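Honness Gripper Service Kit – two months on

Reviewed by Fionnuala Kavanagh
Posted February 22, 2019
Verdict: buy it, but print your own instructions

I look after one arm. It sits at the end of a bench in the Utthorpe workshop, it has a two-finger gripper on the end of it, and it spends its life picking up things that other people have left in slightly the wrong place. When it's happy I get to do the rest of my job. When the fingers go out of line I get phone calls, mostly from Gráinne Hegarty, who runs the late shift and doesn't care for excuses.

So when the Honness service kit came up in January I put in for one straight away. We'd been getting by on a biscuit tin of odd hex keys and a feeler gauge with half its leaves missing, and I'd had enough!

What you get is a zip case with a short torque driver, a set of long-reach hex bits, two finger alignment blocks, a pin punch, a little pot of grease, spare fingertip pads and a licence for the setup software. The case is nice. It stands up on its own and the bits click into their slots properly, so you can grab one with gloves on. The booklet is dreadful – tiny type, four languages on every page, and the drawings are of a different gripper from the one most people will own.

The driver is the star. It's short enough to get in behind the linkages without taking the whole gripper off the wrist, and that was always the bit of the job I hated. On the old routine I'd have the thing in pieces on a towel, hunting for a washer. Now I do the finger screws in place, swap the pads, nip everything up and I'm done in 30 minutes, tea included. The torque click is a bit faint if there's a compressor running nearby, so go by feel as much as by ear.

The alignment blocks took me longer to like. You close the fingers on the block, slacken the bracket screws, let everything settle and tighten again. Lovely idea, but the block is polished so smooth that it slid out on me twice before I had the closing force turned down far enough. Cathal Costello, who does the same job for Dolan up the road, told me to wipe it with a dry cloth first and keep the force right down until the screws are snug. Much better.

Now the software, which I thought I'd ignore and have ended up using more than anything else in the case. You set up your gripper in it, pick an object and a worktop, and try the approach on screen before you let the real arm anywhere near it. You can move the view right in by the fingers, and I wish I'd had this years ago, because that's where my mistakes happen.
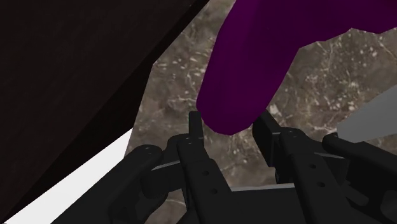
Checking the approach in the setup software, with the tip of the purple object just above the gap between the fingers.

I do this view for every new part now. I stop just short of the close and look at both sides of the gap, and if one finger is going to get there well before the other I fix the approach height or nudge the wrist over. Then I run it on the bench at crawl speed with my hand on the stop button. Teodora Kos in our office sat and watched me do a few and asked whether I was being paid to play games, so it does look fun from the outside (it is, a bit).

Moans about the software: it forgets my units every time it opens, and saving a gripper setup under a new name is buried three menus down. There's also no way to print a pick with its heights and offsets on one sheet, so I write mine in a notebook like it's 1985. I emailed Honness about it and had a friendly reply from Kolbrún Hafþórsson on the support desk, who said printing was on their list. No date given.

Pads next. The spares are fine, a touch harder than the ones our gripper came with, and they take a while to bed in. I check ours every 3,000 picks and I've changed them once so far. I'd have liked more than one spare set for the money. The grease pot will outlive me – a dab on each pivot, wipe off whatever squeezes out, and leave the pads well alone or you'll be chasing dropped parts all week.

Would I buy it again? Yes, and I'd happily pay for the driver and the software by themselves if they sold them that way. If you've got a whole row of arms you'll probably own better tools already. For a one-arm outfit like ours it has tidied up a job I used to put off.

Oh, and order the long-reach bits as spares when you order the kit. I've rounded off the smallest one already and the replacement is on back order.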